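Durow halts cup-stacking trials after grip force fault

Durow has suspended unattended running of its tabletop handling robots after a fault in the hand controller caused an arm to close on objects with more force than its operators had set. No injuries were reported. Supervised work resumed in April under a reduced speed limit.

The fault came to light during a long-running exercise in which a single arm with an articulated hand picks up plastic cups and sets them down again. The log for the session shows 3379 grasp attempts. On attempt 1598 the controller stopped receiving readings from the thumb sensor and carried on with the last value it had stored. That value had been recorded while the hand was open, so the software took it that nothing had been touched and went on raising the motor current.

The first cup split shortly afterwards. The arm did not stop. It recorded the grasp as a success, as the fingers had reached their closing position, and moved on to the next cup in the sequence. By the time the night operator, Valtteri Hakala, pressed the stop button, 13 cups had been cracked or crushed and one finger tendon had stretched beyond its working length.

"The stop worked as it should, and the arm held its position with the brakes on," said Beatriz Cardoso, who led the internal inquiry. "The problem was earlier. There was an alarm for a sensor that gave a reading out of range, and there was no alarm for a sensor that gave the same reading for 40 minutes."

The inquiry traced the loss of signal to a connector at the wrist. The locking tab had worn, and the plug worked backwards by a small amount each time the wrist turned through its full range. The connector is supplied by Huttunen and is rated for fixed installation. Its use at a moving joint had been approved for an earlier version of the arm, in which the cable was clamped on both sides of the wrist. One of the clamps was left out when the forearm cover was redesigned, and the approval was carried over without a new check.

Tests on the bench repeated the fault on two of three hands of the same type. In the third, the signal dropped out for short periods but came back before the controller had begun another grasp. 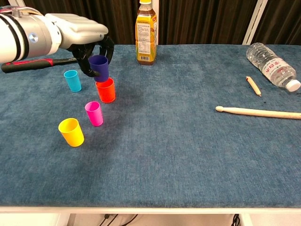 What should an operator do if the hand keeps closing after it has gripped an object?

Press the stop button first and leave the object where it is. The hand should be opened only after the drive power is off, using the manual release on the back of the wrist, and the arm should stay out of use until the sensor readings have been checked against a known load.

Durow has made three changes to arms now in service. The controller compares each finger reading with the motor current and halts if one rises while the other does not. Maximum current has been capped at a level below that needed to split a cup, which means the heavier items in the test set can no longer be lifted. The wrist connector has been fitted with a screw collar, and the missing clamp has been put back.

A software update containing the comparison check was sent to all 809 registered controllers. Units that have not installed it will refuse to start in automatic mode. Arms running the older Domitine control package cannot take the update and must be used with an operator within reach of the stop button at all times.

Gøran Ljungberg, safety adviser at Wutar, which runs several of the arms at its own site, said the company had withdrawn them from evening shifts before the notice was issued. Its technicians had seen unexplained marks on soft plastic parts and had put them down to worn finger pads. "We changed the pads twice," he said. "The marks came back both times, and we ought to have looked at the current trace after the first."

Wutar has since reviewed its stored logs and found two earlier periods in which a finger reading did not change during a run. Neither led to damage that was noticed at the time. The logs have been passed to Durow.

The question of unattended running remains open. Cardoso's report recommends that it should not restart until the current cap has been replaced by a separate force limit that does not depend on the finger sensors. A prototype is being tested on one arm. The report also asks for the wrist connector to be inspected at every service and replaced if the plug can be moved by hand with the collar removed.

Operators who find a loose connector are asked to record the controller serial number and the number of grasps since the last service before disconnecting the cable.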